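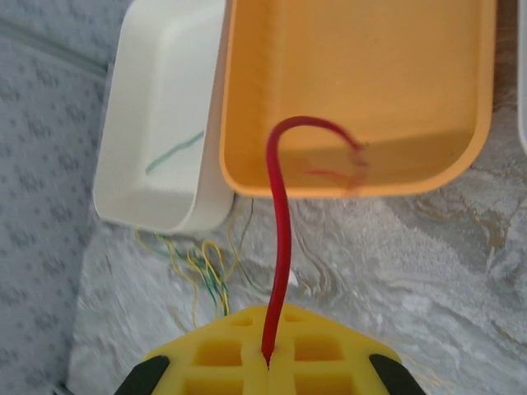 Datasets / Transport / Small and homemade

Statport: a ferry delay log for Stirketport

Hi! Statport is my log of how late (and sometimes how early) the ferry leaves Stirketport. I started it after missing one connection too many, and it grew from a page in the back of a notebook into a proper table with a proper README. You're reading the README. I've tried to put in everything I'd want to know if somebody handed me the file cold.

Last updated September 29, 2024.

What's in it

There are 1,017 rows in crossings.csv, one per scheduled departure. Of those, 181 are cancellations, and I kept them in the same file with the status column set to "cancelled" and the time columns left blank. Please filter them out before you average anything. I forgot to do that in my first chart and got a very exciting result that was completely wrong.

Two boats work the route. The Magnusson is the bigger one and does most of the winter, and the Brorometti fills in when the Magnusson is off for maintenance and does the extra summer evening sailings. Boat names are spelled out in full in every row. I used to have one-letter codes, but I kept typing the wrong letter late in the day.

Columns

id – a plain row number, never reused
sched_date – the day printed in the timetable, even if the boat left after midnight
sched_time – local time, 24-hour clock
left_time – when the stern cleared the end of the pier
boat – Magnusson or Brorometti
status – ran, cancelled or unknown
delay_s – left_time minus sched_time, in seconds, negative if early
sea – my own word for the water: flat, choppy, rough
queue – short, medium or long, judged by where the line of cars reached
notes – free text, often grumpy

A word on left_time, because people do ask. I picked the end of the pier as my mark because I can see it from the bench by the ticket window and also from the parking lot, so it works in bad weather too. The ramp going up would be closer to what the ferry company calls a departure, I think, but from the bench you can't see the ramp when there's a truck in the way. So if you compare my times with anybody else's, expect mine to run a bit later.
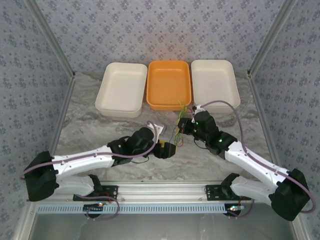

Trays along the back of the table, the orange one in the middle.

How I collected it

By standing there, mostly. I ride the ferry a lot, and on days I don't ride I often walk down with the dog. Times come from my phone clock and go straight into a notebook, then I type them up the same evening if I'm being good and at the end of the week if I'm not. Any row typed up late has "late entry" in the notes.

This means the coverage is lumpy! Mornings are well covered, the last boat of the night is thin, and anything in the middle of the day depends on whether I felt like a walk. There's also a real hole in February, when I had the flu and logged nothing for a stretch. I left those sailings out entirely. The unknown status is only for times when I was at the pier but fog or a parked bus kept me from seeing what happened.

Cleaning

Very little. I fixed obvious typos (a boat that left before lunch for an evening sailing, that sort of thing) and checked each one against the notebook. Any delay over 600 seconds got a second look, and if the notebook page was smudged or I couldn't read my own handwriting, I dropped the row. Early departures are real as far as I can tell. The Brorometti in particular likes to sneak off ahead of time when the queue is short, and I've stood on that pier watching it go.
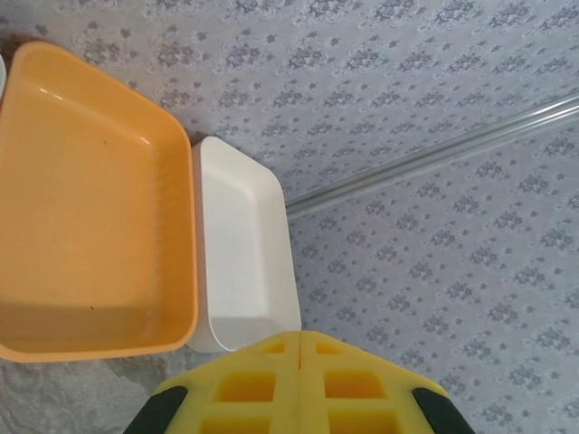
Things it's good for

Practicing group-by and simple plots on data that's a bit messy. Checking whether rough water goes with later boats (it does in my rows, but go easy, "rough" is just me squinting at the waves). Seeing how a long queue pushes back a departure. A friend used it to teach her nephew spreadsheets, and that made my whole week.

Things it's not good for

Planning a trip. Please use the official timetable! I'm also not keen on anybody using it to complain about the crew. I don't record who was on duty and I never will, and there are no passenger names, license plates or ticket numbers anywhere in the file. I reread all the notes before each release and take out anything that could point to a person, including one very funny story about a sandwich.

Known problems

Clock changes: both weekends are in there and I think I handled them right, but check before you trust it.
The queue column drifted. When they repainted the parking lot lines I lost my old landmarks, so "medium" after that may be a little longer than "medium" before.
A few notes contain commas and are quoted. If your columns look shifted, that's probably why.

Using it

Take it, chart it, share it. A mention of Statport would be lovely. If you find a mistake, send me the id and what looks off, and I'll go dig out the notebook. Next up is a second file for the return crossings, once I find a decent place to sit on the other side.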